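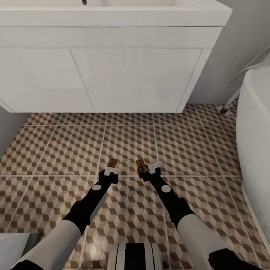
욕실 세면대 배수 트랩 청소 및 재조립 절차 안내

1. 적용 범위

본 안내서는 호댄스(Hodance) 주거단지 입주 세대의 욕실 세면대 배수 설비를 입주자가 직접 점검하고 청소하는 경우에 적용합니다. 대상 세대는 세면대 하부에 플라스틱 재질의 P형 트랩 또는 병형 트랩이 설치된 149세대입니다. 금속제 트랩이 설치된 세대와 벽체 내부 배관에서 누수가 의심되는 세대는 직접 분해하지 마시고 시설관리실에 점검을 신청하시기 바랍니다.

주방 싱크대와 욕실 바닥 배수구는 구조와 관경이 다르므로 별도의 안내서를 참조하십시오. 세탁기 배수 호스가 세면대 배관에 함께 연결된 세대는 세탁기 가동을 중지한 후 작업하여야 합니다.

2. 청소가 필요한 경우

다음 중 하나에 해당하면 트랩 청소를 실시하십시오.

- 물을 가득 받은 뒤 마개를 열었을 때 배수 시간이 평소보다 현저히 길어진 경우
- 배수 시 꾸르륵거리는 소리가 반복되는 경우
- 물을 흘려보낸 뒤에도 배수구에서 냄새가 올라오는 경우
- 반지, 귀걸이 등 작은 물건이 배수구로 빠진 경우

장기간 사용하지 않은 세면대에서 냄새가 나는 경우에는 봉수, 즉 트랩에 고여 있어야 할 물이 증발하였을 가능성이 높습니다. 이때는 물을 1분간 흘려보낸 다음 하루 동안 상태를 관찰하고, 냄새가 계속될 때에만 분해 청소를 진행하십시오.

3. 준비물

고무장갑, 양동이, 마른걸레, 손전등, 못 쓰는 칫솔 또는 병 세척용 솔, 중성세제, 교체용 고무 패킹을 준비합니다. 너트가 손으로 풀리지 않을 때를 대비하여 폭이 넓은 워터펌프 플라이어를 갖추어 두면 좋습니다. 플라이어의 물림면에는 천을 감아 사용합니다.

패킹은 기존 제품과 안지름 및 두께가 같은 것을 선택하여야 합니다. 단지 내 표준 규격품은 패스투멜(Fastumel) 품번 2635이며, 병형 트랩의 하부 컵에는 품번 2153을 사용합니다. 두 품목 모두 시설관리실에서 수령할 수 있습니다.

4. 사전 조치

최근 24시간 이내에 화학 배수관 세정제를 사용하였다면 당일 작업을 중지하십시오. 트랩 내부에 남은 강알칼리성 액체는 피부와 눈에 심한 손상을 일으킬 수 있습니다. 부득이하게 작업하여야 할 때에는 시설관리실에 세정제의 제품명을 알리고 담당 기사의 방문을 요청하시기 바랍니다.

하부장에 보관 중인 물품은 모두 꺼내고 바닥면에 걸레를 깝니다. 세면대 아래의 냉수 및 온수 앵글밸브를 시계 방향으로 돌려 잠근 뒤 수전을 열어 물이 나오지 않는지 확인합니다. 밸브가 고착되어 움직이지 않으면 무리하게 힘을 가하지 말고 세대 계량기함의 주 밸브를 잠그십시오.

분해 전에 배관의 연결 상태를 휴대전화로 촬영해 두십시오. 패킹의 방향과 너트의 순서는 재조립할 때 가장 자주 틀리는 부분입니다.

5. 분해

가. 트랩 바로 아래에 양동이를 놓습니다. 공간이 좁으면 납작한 대야를 사용합니다.

나. P형 트랩은 세면대 쪽 너트를 먼저 풀고 벽 쪽 너트를 나중에 풉니다. 병형 트랩은 하부 컵만 돌려 분리합니다. 너트는 아래에서 올려다보았을 때를 기준으로 방향을 확인하고, 한 손으로 관을 지지한 상태에서 천천히 돌립니다.

다. 고여 있던 물을 양동이에 받습니다. 이 물을 같은 세면대에 버리면 하부장 안으로 그대로 쏟아지므로 반드시 변기나 바닥 배수구에 버리십시오.

라. 고무 패킹과 너트를 빼내어 분리한 순서대로 걸레 위에 늘어놓습니다.

마. 벽면 배수관 입구는 젖은 걸레로 가볍게 막아 하수 가스의 유입을 차단합니다. 걸레는 관 밖으로 충분히 나오게 하여 안으로 빨려 들어가지 않도록 합니다.

6. 세척

머리카락과 굳은 비누 찌꺼기는 먼저 손으로 걷어 내어 일반 쓰레기로 배출합니다. 이후 미지근한 물에 중성세제를 풀어 트랩 안쪽을 솔로 닦습니다. 끓는 물은 플라스틱 관을 변형시킬 수 있으므로 사용하지 마십시오. 철 수세미 역시 내벽에 흠을 내어 이물질이 다시 쌓이는 원인이 됩니다.

팝업 마개가 설치된 세면대는 마개를 들어 올리거나 돌려 분리한 뒤 하단의 머리카락을 제거합니다. 뒤쪽 레버와 연결된 방식이라면 수평봉의 고정 너트를 풀어야 마개가 빠집니다. 수평봉이 꽂혀 있던 구멍의 위치를 기억해 두십시오.

나사산에 낀 이물질은 칫솔로 제거합니다. 패킹이 납작하게 눌렸거나 갈라진 경우, 또는 손으로 구부렸을 때 원래 형태로 돌아오지 않는 경우에는 새것으로 교체합니다.

7. 재조립

벽면 배수관을 막았던 걸레를 빼낸 뒤 분해의 역순으로 조립합니다. 경사진 패킹은 얇은 쪽이 관이 삽입되는 방향을 향하도록 끼웁니다. 너트는 모두 손으로 가볍게 체결하여 관의 위치를 맞춘 다음, 손힘으로 단단히 조입니다. 공구를 사용할 때에는 8분의 1바퀴를 넘지 않도록 하십시오. 과도한 조임은 너트 균열의 주된 원인입니다.

나사산에 테플론 테이프를 감을 필요는 없습니다. 이 부위의 밀폐는 패킹이 담당하며, 테이프를 감으면 너트가 비스듬히 물릴 수 있습니다.

8. 누수 확인

앵글밸브를 천천히 열고 약한 수압으로 물을 흘려보냅니다. 연결부마다 마른 휴지를 대어 물기가 묻어나는지 확인합니다. 이상이 없으면 세면대에 물을 절반 이상 받은 뒤 마개를 열어 한꺼번에 배수하고, 같은 방법으로 다시 확인합니다.

물기가 비치면 해당 너트를 풀어 패킹이 접히거나 밀리지 않았는지 살펴본 후 다시 체결하십시오. 하부장 물품은 6시간이 지난 뒤 바닥에 물기가 없는지 확인하고 넣으시기 바랍니다.

9. 일상 관리

배수구에는 머리카락 거름망을 설치하고 주 1회 비웁니다. 치약이나 면도 거품을 사용한 뒤에는 물을 충분히 흘려보내십시오. 치실, 면봉, 물티슈는 배수구에 버려서는 안 됩니다. 매년 12월 정기 설비 점검 시 담당 기사가 트랩의 체결 상태를 함께 확인합니다.

10. 문의 및 점검 신청

재조립 후에도 누수가 멈추지 않거나 트랩을 청소하였음에도 배수가 개선되지 않는 경우에는 세면대 사용을 중지하고 시설관리실로 연락하여 주십시오. 신청 시 동과 호수, 트랩의 형태, 증상이 시작된 시점을 함께 알려 주시면 접수가 신속히 처리됩니다.

담당: 호댄스 시설관리실 설비담당 바카리 오골라(Bakari Ogola)
시행일: 2020년 3월 27일 금요일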